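검색어를 입력하세요 검색

작은 물건의 자리 정하기: 서랍, 케이스, 타이머
발표자 노트 (Foltmont 주민강좌, 2018년 3월 9일)

시작 전

마이크는 옷깃에 단다. 물은 왼쪽. 타이머 소리를 한 번 들려줘야 하니 앞줄에 미리 말해 둘 것. 유인물은 쉬는 시간에 돌린다. 처음부터 주면 다들 그것만 읽는다.

첫인사

안녕하세요. 오늘은 작은 물건 이야기만 합니다. 옷장이나 책장은 다루지 않습니다. 손안에 들어오는 것, 서랍을 열면 굴러다니는 것, 버리기는 아깝고 찾을 때는 안 보이는 것이 오늘 주제입니다.

(여기서 잠깐 쉬고) 집에 아무거나 넣는 서랍이 있는 분은 손 들어 주세요. 대부분 드실 것이다. 손을 안 든 분에게 따로 묻지 않는다. 지난번에 물었다가 길어졌다.

제 이야기부터 하겠습니다. 작년 8월에 이사를 하면서 작은 물건을 전부 적어 봤습니다. 적은 것이 2,344개였습니다. 연필, 건전지, 병따개, 머리끈, 단추, 어디 것인지 모르는 나사까지 넣은 숫자입니다. 그중 544개는 어디에 쓰는지 몰랐거나 같은 것이 또 있었습니다. 그건 이사 전에 내보냈습니다. 나머지를 지금 집에서 어떻게 두고 사는지가 오늘 내용입니다.

숫자는 천천히 읽을 것. 받아 적는 분이 있다.

1부. 꺼내 놓을 바닥부터

정리를 시작할 때 서랍을 들여다보면서 하나씩 골라내는 분이 많습니다. 그렇게 하면 서랍 안쪽은 끝까지 손이 안 갑니다. 저는 서랍을 통째로 빼서 식탁에 쏟습니다. 쏟기 전에 천을 한 장 깝니다. 무늬 없는 천이면 됩니다. 작은 것이 굴러가지 않고, 식탁에 긁힌 자국도 안 남습니다. 끝나면 천의 네 귀를 들어 부스러기를 털어 냅니다.

천 색은 물건과 다른 쪽이 편합니다. 저희 집 서랍에는 검은색과 은색 물건이 많습니다. 검은 천을 깔았을 때는 머리핀을 찾느라 손바닥으로 쓸어야 했습니다. 청록색이나 노란색으로 바꾸고 나서는 그럴 일이 없습니다. 새로 살 것은 없고, 안 쓰는 식탁보나 베갯잇이면 됩니다.

쏟은 다음에는 바로 분류하지 말고 넓게 폅니다. 겹친 것이 없을 때까지 손등으로 밀어 줍니다. 손등으로 하라는 건 압정 때문입니다. 압정은 보이는 대로 작은 접시에 따로 담으세요. 아이가 있는 집은 접시를 높은 곳에 올려 두고 계속하면 됩니다.

Alistair Strachan 선생이 지난 강좌에서 낸 의견도 소개한다. 선생은 서랍을 쏟지 않고 반씩 나눠서 한다고 했다. 왼쪽 반을 먼저 비우고, 제자리에 넣은 뒤, 오른쪽을 비운다. 식탁이 좁은 집에는 그 방법이 낫다. 시간은 더 걸린다.

2부. 시간을 정하고 하기

타이머를 쓰는 이유는 간단합니다. 작은 물건은 하나하나가 다 이야깃거리입니다. 영수증을 읽고, 옛날 열쇠고리를 들여다보고, 그러다 저녁 시간이 됩니다. 저는 타이머를 43분에 맞춥니다. 이 숫자에 깊은 뜻은 없습니다. 저희 집 세탁기 짧은 코스가 43분이라 그렇게 굳었습니다. 세탁이 끝나면 정리도 끝냅니다.

휴대전화 타이머도 되지만 저는 따로 된 것을 권합니다. 전화를 들면 문자를 보게 됩니다. 분 버튼과 초 버튼이 나뉘어 있고, 장갑 낀 손으로도 눌리는 크기면 충분합니다. 기능이 많은 것은 설명서를 잃어버리는 순간 못 씁니다.

(타이머를 들고 소리를 한 번 낸다. 짧게.)

타이머가 울리면 남은 것을 서랍에 도로 넣습니다. 분류가 덜 됐어도 넣습니다. 다음 날 다시 합니다. 천 위에 밤새 펼쳐 두면 다음 날은 그 식탁에서 밥을 못 먹습니다. 가족 중에 누군가는 꼭 그 이야기를 합니다.

3부. 여닫는 케이스

이제 담을 것 이야기로 넘어갑니다. 칸막이와 뚜껑 없는 통은 유인물에 적어 두었으니 여기서는 여닫는 케이스만 보겠습니다. 둥근 것, 네모난 것, 달걀 모양이 있습니다. 걸쇠가 앞에 달린 달걀 모양 플라스틱 케이스를 검은 타이머와 같은 천에 올려놓고 보면 모양 차이가 바로 눈에 들어옵니다. 하나는 납작한 직사각형이고 하나는 둥급니다. 서랍에 넣었을 때 둘레에 남는 공간도 그만큼 다릅니다.

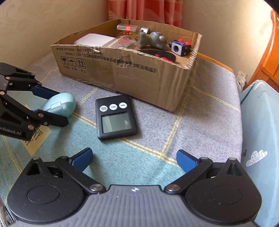
둥근 케이스를 서랍에 넣으면 자꾸 굴러다니는데, 어떻게 두면 좋을까요?

칸막이가 있는 서랍의 모서리 칸에 넣거나, 얕은 종이 상자에 헝겊을 깔고 그 안에 둡니다. 바닥이 납작하지 않은 케이스는 넓은 칸에 혼자 두지 않는 것이 좋습니다.

답은 여기까지만 한다. 더 물으면 뒤에서 다룬다고 말할 것.

케이스를 고를 때는 먼저 손으로 열어 봅니다. 한 손으로 열리는지, 열 때 튀지 않는지, 닫을 때 소리가 나는지를 봅니다. 소리가 나는 편이 저는 편했습니다. 닫힌 줄 알고 가방에 넣었다가 안에 든 귀걸이를 가방 바닥에서 찾은 적이 있습니다. 케이스 탓은 못 합니다. 제가 덜 눌렀습니다.

속이 안 보이는 케이스에는 이름표를 붙입니다. 종이테이프에 연필로 쓰면 바꾸기 쉽습니다. 매직으로 쓴 것은 내용물이 바뀌어도 그대로 남아 있게 됩니다. 저희 집에는 아직도 ‘단추’라고 적힌 통에 건전지가 들어 있습니다. 고쳐야 합니다.

한 케이스에는 한 종류만 넣습니다. 크기가 같다는 이유로 머리끈과 고무줄을 같이 넣으면 쓸 때마다 쏟게 됩니다. 금속과 건전지는 꼭 나눕니다. 건전지는 극 쪽에 테이프를 붙여서 따로 보관하고, 다 쓴 것은 새것 옆에 두지 말고 바로 수거함으로 가져갑니다.

선물 받은 예쁜 케이스는 늘 비어 있습니다. 아까워서 못 쓰는 것이지요. 저는 그런 케이스에 매일 쓰는 것을 넣으라고 말씀드립니다. 매일 열게 되고, 그러면 자리를 차지하는 값을 합니다. 그래도 비어 있으면 다른 분께 드리세요.

4부. 자리를 정하는 순서

자리는 물건이 아니라 쓰는 곳을 보고 정합니다. 가위를 현관에서 쓰면 현관에 둡니다. 택배를 현관에서 뜯는데 가위가 부엌에 있으면, 가위는 매번 현관에 가서 안 돌아옵니다. 타이머도 마찬가지입니다. 부엌에서 제일 많이 쓰면 부엌에 두고, 정리할 때만 가져옵니다. 쓰고 나면 그날 안에 돌려놓습니다.

같은 물건을 두 군데에서 쓰면 하나를 더 사도 되느냐는 말이 꼭 나온다. 가위나 볼펜처럼 값이 싼 것은 그래도 된다고 답한다. 단, 산 날 바로 두 번째 자리에 넣어야 한다.

자리를 정했으면 한 주는 바꾸지 않고 써 봅니다. 첫날은 누구나 불편합니다. 손이 옛 자리로 가니까요. 한 주가 지나도 옛 자리로 손이 가면 그쪽이 맞는 자리입니다. 그때 되돌리면 됩니다.

가족과 같이 사는 분은 자리를 말로 알려 주세요. 서랍에 이름표를 붙여도 안 읽는 사람이 있습니다. 저희 집에도 있습니다. 한 번 열어서 보여 주는 것이 빠릅니다.

손님이 자주 오는 집이면 맨 위 서랍은 비워 두는 방법도 있습니다. 급할 때 쓸어 넣는 자리입니다. 대신 손님이 가고 나면 그날 밤이나 이튿날 아침에 비웁니다. 그걸 미루면 처음 말씀드린 그 서랍이 다시 생깁니다.

5부. 내보내는 것

내보낼 것은 종이봉투에 담고 날짜를 적습니다. 봉투를 막지 않은 채로 두면 도로 꺼내게 됩니다. 접어서 테이프를 붙이세요. 현관 옆에 두고 다음 외출 때 들고 나갑니다.

쓸 만한 물건은 강좌 끝나고 뒤쪽 교환대에 올려 두셔도 됩니다. 교환대는 Donnie Gunn 씨가 맡습니다. 건전지, 칼, 약은 받지 않습니다. 남은 것은 Pringle 가게에서 가져갑니다.

뒤쪽 탁자에 종이 칸막이 도안도 있습니다. 한 장에 700원이고, 서랍 크기에 맞춰 잘라 쓰면 됩니다. 우유갑이나 과자 상자를 펴서 같은 모양으로 만들어도 됩니다. 도안을 꼭 사실 필요는 없습니다.

시간이 남으면

Andent 방식의 서랍 칸 나누기를 보여 준다. 종이 칸막이를 먼저 세로로 넣고 가로를 끼운다. 거꾸로 하면 가운데가 뜬다. 앞줄 분이 직접 해 보게 하고 옆에서 잡아 주기만 한다.

시간이 모자라면 5부 앞부분을 빼고 교환대 안내만 한다. 4부는 빼지 않는다.

마무리 말

오늘 집에 가서서랍 하나만 여세요. 제일 큰 서랍 말고 제일 얕은 것으로 하세요. 천을 깔고, 타이머를 맞추고, 울리면 멈추시면 됩니다. 다음 시간에는 전선과 충전기를 합니다. 집에 있는 것 중에 어디에 꽂는지 모르는 선이 있으면 봉투에 담아 가져오세요.

질문은 앞에서 받는다. 유인물이 모자라면 Grokik 인쇄소에 더 부탁해 둔 것이 접수대 밑에 있다. 의자는 벽 쪽으로 밀고, 타이머는 끄고 나올 것.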